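九月，凌晨两点多。

睡不着，干脆把日记补上。茶已经泡到第三遍，喝起来像洗过茶杯的水。
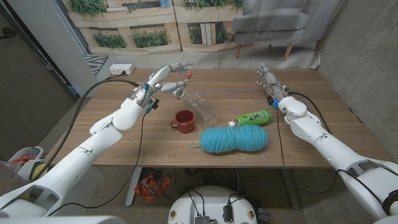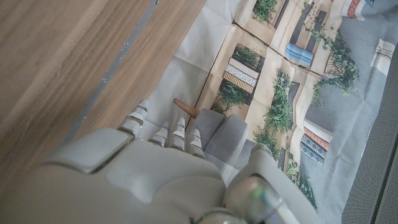 木头桌面，两张都有。

**文／Rónán Rafferty　　九月，夜里，写于 Rindthorpe**

《Godska》今晚播完了最后一集。我追了它六季，中间换过一份工作、两副眼镜，还有一台临终前只肯显示绿色的电视机。按理说应该有点仪式感，结果片尾字幕滚到一半，平台就自动跳去推荐一部讲烘焙比赛的节目，倒计时五秒。我手忙脚乱找遥控器，没找到，于是这部陪了我六年的剧，最后是在一个男人对着泡芙流泪的画面里结束的。

先说结局。灯塔的灯亮了，守塔人不见了，Jia 站在楼梯底下听见有人叫她的名字，她抬头，黑屏。完。六年来我一直想知道灯塔顶上到底有什么，编剧的意思大概是：你猜。我猜了六年了，先生，我是来听答案的。

论坛凌晨一点就炸了。我进去的时候，结局讨论帖已经有 2,608 条回复，等我读完前两页，再刷新，页码都翻不动了。吵架的分成三派。第一派说 Jia 在第二季沉船的时候就死了，后面四季都是她在水里的幻觉。这一派每部剧都有，我怀疑是同一批人，看天气预报也会说主持人早就死了。第二派说守塔人就是 Jia 老年以后的样子，证据是两个人都用左手拧瓶盖。第三派只想知道那条狗去哪儿了。

我属于第三派。第四季第三集，那条狗跑进雾里，从此再没人提起它。整个镇子的人轮流失踪、复活、结婚，唯独没有一个人出门喊一声狗的名字。我在帖子里问了一句，得到的回答是“请不要转移话题”。

十一点以前的事也记一下，不然以后会忘。本来约好在 Erthorpe 的老电影院看大银幕直播，五十张票，我抢到了一张，座位在柱子后面。说是“部分视线受阻”，坐下来才明白，受阻的那部分叫银幕。我往左歪能看见 Jia，往右歪能看见灯塔，凡是两者同框的镜头，我只能靠旁人的呼吸声来判断剧情。放到第一段广告，网络断了，银幕上转了二十分钟的小圆圈。后排有人鼓掌，说这是本季节奏最紧凑的一段。

影院的人上台道歉，发了退票单，还每人送了一个纸袋。袋子里有一枚徽章、一张印着“我到过 Godska”的书签，和一小包海盐味的焦糖。徽章的别针是歪的。焦糖我在末班车上吃完了，粘掉了半天的好心情，好在牙还在。到家重新从头看起，所以严格来说，前十二分钟我看了两遍，一遍歪着，一遍正着。正着看的时候发现柱子挡住的地方其实也没什么。

平心而论，有几场戏是好的。邮局老板娘退还所有没寄出的信，那场没有配乐，只有她一封一封念地址，念到自己家的门牌停了一下，又接着念下一封。我把它倒回去看了一次。还有码头那个长镜头，雨下得很假，人演得很真。演老船长的那位，第一季里我嫌他说话像嘴里含着一块炭，今天他只说了一句“潮水不等你吃完饭”，我居然有点难过。当然也可能是焦糖的缘故。

不好的地方更多。双胞胎那条线，铺了整整两季，今晚用一句台词收掉：“他们搬去内陆了。”搬去内陆！第三季为了这对双胞胎烧掉了一整座教堂。还有那本密码日记，数字 1,647 出现在船身上、门上、蛋糕上，甚至有一集出现在一头羊的耳标上。论坛里有人为它做过日历换算、经纬度换算、乐谱换算，我自己也不争气地在超市收据背面算过。今晚揭晓，是邮局保险柜的密码。柜子打开，里面是空的。行吧。

我姐姐两点钟发来短信，问我看完没有，她从第一季第四集就弃了，但六年来坚持要我口头转述，还总挑错。我回她：灯亮了，人没了，狗没交代。她回：那跟第一季有什么区别。我对着手机想了一会儿，没想出来，就说我困了。

其实不困。我又去翻了第一季第一集，想看看开头的灯塔是什么样。画质糊得像隔着毛玻璃，大家都瘦，都年轻，那条狗在码头上追海鸥，镜头给了它整整半分钟。那时候编剧显然还很喜欢它。

据说有人在筹划前传，讲灯塔是怎么盖起来的。论坛第一派已经宣布工匠们全都死了。我在帖子下面发誓绝对不看，发完顺手点了“有更新时通知我”。

明早要交的稿子一个字没写。徽章我用钳子掰正了，别在门口那件外套上，书签暂时夹在电费单里。茶倒掉，睡觉。

补一句：刚才刷新，有人回复我了，说狗在第五季第七集的背景里出现过，渔网后面，两秒钟。我去看了。是一只桶。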